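작업노트 / 8월 / 분류 테이블 정리

오전엔 거의 치우기만 함. 흰 테이블 위에 쌓여있던 것들 전부 내리고 한번 닦음. 닦고 나니까 생각보다 넓다. 벽 쪽으로 붙여놓은 상태 그대로 두기로. Brock은 벽에서 좀 떼자고 했는데 뒤로 물건 넘어가면 줍기 귀찮아서 보류.

바구니는 Gravach에서 온 라탄 느낌 나는 짜임 바구니. 같은 걸로 2개. 테두리가 두툼하게 말려 있어서 손 넣었다 뺄때 안 걸리고 좋음. 옆면이 기울어져 있는 건 장단점 있음. 담기는 쉬운데 바닥이 위쪽보다 좁아서 용량은 카탈로그 숫자만큼 안 나온다. 지난번 Canano 플라스틱 통은 소리가 너무 컸음. 떨어뜨릴 때마다 탕탕거려서 옆방에서 말 나옴. 바구니로 바꾸고는 조용.

주의: 짜임 사이에 부스러기 낌. 뒤집어서 톡톡 털면 큰 건 빠지는데 잔 건 남는다. 솔 필요. Skallbridge 주문할 때 작은 솔 하나 같이 넣을 것.

라벨. 처음엔 바구니 테두리에 끼우는 태그로 했다가 포기. 자꾸 돌아감, 글씨가 뒤로 가버림. 그래서 그냥 A4에 검정 마커로 크게 쓰고 바구니 앞에 테이프로 붙임. 소문자로 통일 (대문자 섞으니까 Davina가 헷갈린다고). 종이는 바구니 바로 앞, 테이블에 납작하게. 모서리 들뜨면 소매에 걸려서 다 찢어먹으니 테이프 아끼지 말것. 마커는 종이 붙이기 전에 쓰기. 붙이고 쓰다가 테이블에 배어서 지우느라 15분 날림.

과일 쪽은 빨간 거 하나, 바나나 하나로 시작. 둘 다 바구니 밖 테이블 가운데쯤에 두고 출발. 색 차이가 확실해서 멀리서도 뭐가 남았는지 바로 보임. 둥근 건 그냥 놓으면 구를 수 있으니 밑동으로 세워둘 것.
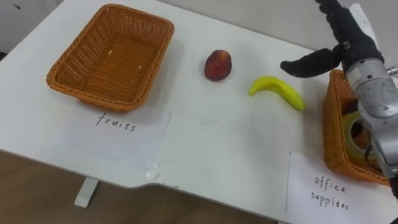 배치 메모 (다음 사람용)

- fruits 바구니는 왼쪽 위. 긴 변을 비스듬히 놓는다. 똑바로 놓으면 앞 종이랑 간격이 안 나옴.
- 나머지 바구니는 오른쪽. 왼쪽 것과 간격 넉넉히.
- 가운데는 비워두고 분류할 물건만. 컵, 펜, 전화기 올려놓지 말기 (나 포함)
- 바나나는 눕혀서. 방향은 크게 상관없는데 매번 바꿔주는 게 좋을 듯?
- 끝나면 바구니 비우고 원위치.

Davina Geddes 의견: 바닥에 자리 표시하자. 마스킹테이프로 바구니 모서리만 따서. 찬성. 닦을 때마다 위치가 조금씩 밀려서 어제 거랑 비교가 안 됨. Girard 테이프는 떼고 나면 끈적이 남으니까 그거 말고 종이 테이프로. 서랍 두번째 칸에 있음. 없으면 Brock Ross한테.

무게 재봄. 바구니 빈 거 하나 279 g. 다른 쪽은 안 쟀음, 같은 제품이니 비슷하겠지. 나중에 재서 여기 적기.

할 일
- 부스러기 털 솔 주문
- 마스킹테이프로 자리표시
- 과일 4개까지 늘려보기. 빨간 거 계열만 말고 초록도
- 라벨 종이 여분 미리 써두기. 구겨지면 바로 교체하게
- 오후 빛 확인. 3시 넘으면 테이블이 번들거려서 글씨 읽기 안좋음. 블라인드 반만?

솔은 Davina가 집에 있는 거 가져온다고 함, 주문 일단 보류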